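Clalora im Test: Karteikarten, mit denen Grammatik endlich Spaß macht

Seit Januar übe ich mit dem Grammatikkasten von Clalora, und ich muss das jetzt einfach mal aufschreiben, weil ich so begeistert bin! Ich gebe Deutsch als Zweitsprache in kleinen Abendgruppen und habe im Lauf der Jahre viel Material gekauft, das nach zwei Wochen im Schrank lag. Der Kasten steht bei mir immer noch auf dem Tisch.

Was ist drin?

Der Kasten enthält 1.670 Karten, sortiert nach Wortarten: Nomen, Verben, Adjektive, Artikel, Pronomen, Präpositionen, Konjunktionen, Adverbien und ein kleines Fach mit Partikeln (ja, auch »doch«, »halt« und »eben« sind dabei, was für eine Freude). Dazu kommt ein Heft mit 53 Spielideen. Jede Wortart hat ihr eigenes Symbol in der Ecke, sodass man die Karten nach dem Unterricht schnell wieder einsortiert.

So arbeite ich damit

Am liebsten lasse ich Sätze legen. Ich ziehe ein Verb, zum Beispiel »helfen«, und die Gruppe sucht passende Mitspieler. Wer hilft wem? Schon sind wir beim Dativ, und zwar ganz ohne Tabelle an der Tafel. Danach kommt eine Konjunktion dazu, etwa »weil«, und das Verb muss ans Ende wandern. Wenn man die Karte selbst in die Hand nimmt und nach hinten schiebt, bleibt das viel besser hängen als auf dem Arbeitsblatt!

Großartig sind auch die Präpositionen mit zwei Fällen. »Ich lege das Buch auf den Tisch«, »das Buch liegt auf dem Tisch« – an diesem Paar beißen sich viele die Zähne aus. Im Heft gibt es dazu ein Spiel namens »Wohin oder wo«, das meine Gruppe inzwischen von sich aus verlangt. Nadiia Ivanyshyn, seit dem Herbst bei mir im Kurs, hat sich daraus eine Variante mit trennbaren Verben gebaut: hinstellen, abstellen, wegstellen. Die spielen wir jetzt fast jede Stunde.

Für wen passt der Kasten?

Ab A2 würde ich sagen, mit Hilfe auch früher. Im Heft steht eine Empfehlung für Gruppen bis 18 Personen, bei mir sind es deutlich weniger, und das finde ich angenehmer. Allein üben geht ebenfalls, dann aber besser mit dem Lösungsteil daneben.

Was mir weniger gefällt

Die Adverbien sind ein Sammelsurium. »Gern«, »dort« und »trotzdem« liegen alle im selben Fach, und wer den Unterschied zwischen Adverb und Konjunktion erklären will (»trotzdem« gegen »obwohl«!), muss sich selbst etwas ausdenken. Auch fehlen mir die Artikel im Genitiv Plural, die habe ich auf leere Karten geschrieben. Und 50 Euro sind kein Pappenstiel.

Im Vergleich

Den Kasten von Gindero hatte ich vorher. Schön gestaltet, aber mit viel weniger Verben, und die Partikeln kommen gar nicht vor. Für Kinder würde ich ihn trotzdem nehmen, die Wörter sind näher am Alltag der Kleinen. Für Erwachsene bleibe ich bei Clalora, ganz klar!

Mein Tipp noch: Nehmt am Anfang nur drei Fächer heraus, Nomen, Verben und Artikel, und lasst den Rest im Kasten. Das Fach mit den Partikeln kommt bei mir erst, wenn »weil« und »dass« sicher sitzen. 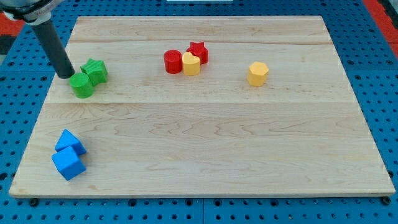

Foto: Makowska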